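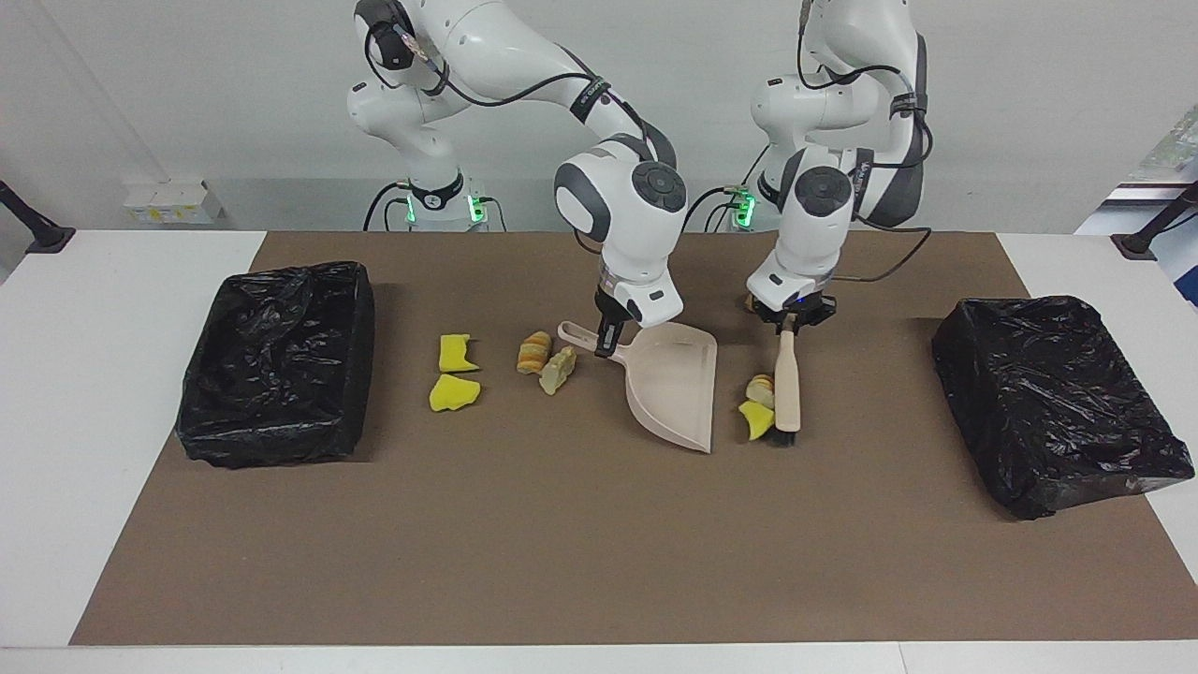 Je ne sais pas chez vous, mais chez moi il y a des miettes partout. Sur la table, sous la table, dans le tiroir des couverts, entre les pages du livre que je lis au petit déjeuner, et même une fois dans une chaussure, allez savoir comment. On mange beaucoup de pain dans cette maison, et du pain qui croustille, ce qui n'arrange rien. Pendant des années j'ai fait comme ma mère : le plat de la main au bord de la table, l'autre main en creux dessous, et la moitié par terre. Et puis ce printemps je me suis prise d'affection pour un objet auquel je n'avais jamais accordé deux minutes de réflexion, la petite pelle avec sa balayette.

Je vous vois sourire. Mais laissez-moi raconter.

En mars, mon amie Danica Ďurica est venue passer quelques jours à la maison. Danica a tenu longtemps une chambre d'hôtes, et elle a gardé de cette époque une façon de débarrasser la table que je trouve très reposante à regarder. Après le petit déjeuner, elle m'a demandé où était ma balayette. J'ai sorti de sous l'évier une chose en plastique verdâtre, aux poils couchés tous du même côté, qui servait aussi bien pour la litière du chat que pour les aiguilles du sapin. Elle l'a regardée, elle m'a regardée, elle n'a rien dit, et l'après-midi même nous étions à la quincaillerie Kopecký.

J'aime beaucoup cette boutique. Elle sent le savon noir et la ficelle, on y vend encore les vis à la pièce, et on y entre pour un joint de robinet en ressortant avec un tamis. Il y avait là tout un mur de brosses – brosses à légumes, à champignons, à bouteilles, à radiateurs – et nous y sommes restées un temps déraisonnable. J'ai fini par choisir une balayette à manche de bois clair et à poils noirs assez courts, et une pelle beige toute simple, avec un long manche. Rien de joli à proprement parler. J'avais un faible pour un modèle en cuivre, je l'avoue, mais Danica l'a pris en main, l'a posé à plat sur le comptoir et m'a montré le jour qui passait sous le bord. Affaire classée.

Car tout se joue là, au bord de la pelle. S'il ne colle pas bien à la surface, les miettes filent dessous et on recommence trois fois. On se retrouve avec cette fameuse petite ligne de poussière que l'on repousse en reculant jusqu'au couloir, et que l'on finit par glisser sous le tapis en regardant ailleurs (ne faites pas les innocents). Les poils courts, eux, se plient moins et poussent mieux les gros morceaux. Pour la farine, en revanche, je préfère toujours une brosse plus longue et plus souple, celle que j'ai depuis mes premières fournées.

Voilà maintenant comment je procède, et je vous le donne pour ce que cela vaut.

D'abord, j'enlève les gros morceaux à la main. Un quignon entier ou un bout de croissant, cela ne se balaie pas, cela se ramasse, et chez nous cela se mange souvent au passage. Ce qui est encore bon va dans un sac en tissu pour la chapelure ou le pain perdu. Ensuite je pose la pelle bien à plat, l'ouverture tournée vers ce que je veux ramasser, et je ne la bouge plus. C'était mon erreur de toujours : j'avançais la pelle en même temps que la brosse, comme si je voulais attraper un papillon. La brosse vient vers la pelle, par petits coups, sans se presser. Je la tiens assez droite. Quand je la couche, elle envoie tout valser.

J'ai aussi pris l'habitude de travailler sur un tapis de table. J'en ai un marron, rectangulaire, que je déroule dès que je coupe du pain ou que les petits bricolent. Les miettes y glissent un peu moins que sur la table nue, et les jours de grande paresse je le secoue par la fenêtre, au grand bonheur des moineaux. Il vient de chez Mado, le magasin de tissus de la place, où l'on m'a coupé la longueur que je voulais dans une chute.

Et puis il y a la question des éponges. Mon neveu Ctibor a l'âge où l'on découpe tout, et il a découvert que les éponges jaunes se taillaient merveilleusement bien aux ciseaux. Il en fait des rochers pour ses dinosaures, des morceaux de fromage pour sa marchande, des nuages aussi, mais jaunes. Samedi, il y en avait jusque dans le beurrier. Eh bien, l'éponge sèche est une vraie peste à balayer ! C'est léger, cela rebondit, cela s'accroche à la moindre fibre. Il faut y aller tout doucement, et ne surtout pas souffler dessus, comme je l'ai fait, en croyant gagner du temps.

Pour la suite, j'ai adopté deux poubelles au lieu d'une. Le pain d'un côté, les éponges et tout le reste de l'autre. J'y mets des sacs noirs bien rabattus par-dessus le bord, sinon ils glissent au fond au premier trognon de pomme et l'on pêche ensuite à bout de bras. Sabina, ma voisine, trouve que c'est beaucoup de matériel pour une seule cuisine. Elle n'a pas tort, mais elle n'a pas non plus trois poules au fond du jardin qui attendent leur part de croûtes (en petite quantité, je le précise avant de recevoir des courriers, et jamais moisies).

Un mot de l'entretien. La balayette se lave, oui oui. Une fois par mois je la passe à l'eau tiède avec un peu de savon, je la peigne avec un vieux peigne et je la suspends les poils en bas, pour que l'eau ne remonte pas dans le bois. La pelle, je la frotte avec une brosse à dents, surtout dans les rainures où la poussière se niche. Je les range toutes les deux à un crochet, à côté du tablier. Avant, la vieille vivait sous l'évier et je ne la sortais que dans les grandes occasions. Depuis que celle-ci est à portée de main, je donne un petit coup après chaque repas, presque sans y penser, pendant que le café passe.

La chose verdâtre n'est pas partie, d'ailleurs. Elle habite au garage et s'occupe des feuilles mortes et de la sciure, où elle est très bien.

Danica est rentrée chez elle avec une brosse à champignons et deux pots de ma confiture de rhubarbe. Elle m'a écrit depuis que la brosse était trop dure et qu'elle s'en servait pour les pommes de terre. La semaine prochaine, je vous donne enfin la recette des petits pains au lait que plusieurs d'entre vous me réclament depuis Noël. Prévoyez 500 grammes de farine, et la balayette.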